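Ticket 322 – Grid cloth won't lie flat, play table 4
Site: Rallovstead playroom
Status: Open, waiting on reply
Logged by: Mindomwood toy library desk

Problem
The white cloth with the black grid keeps rippling on table 4. The sorting game works by squares, so a wave in the lines means a block can sit half in one square and half in the next. Kids notice right away!

Tried so far
1. Turned the cloth over. No change, and the grid is faint on that side.
2. Smoothed it by hand from the middle out. Much better, then back again after lunch.
3. Left it rolled on a tube for 60 minutes. Best result yet – the big fold down the middle is gone.

Update, afternoon
The steamer set from Dustlow is a joy on this table, so I'd love to keep the two together. I put everything out again after the tube trick to see how bad the cloth still was. Some of the lines still bend gently, but the basket stands open with its lid flat behind it, and the green apple and the yellow cube have plenty of room at the front left. I can live with wrinkles that small for free play, though not for the squares game.

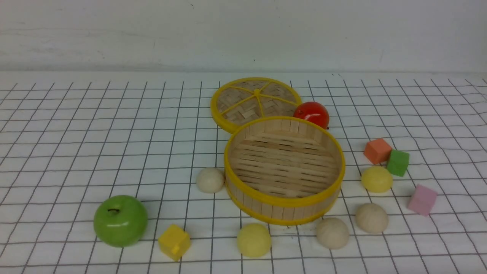 Next step
Does Benítez still sell the heavier cloth in this size? If so, please order one for table 4. Meanwhile I'll try the tube overnight.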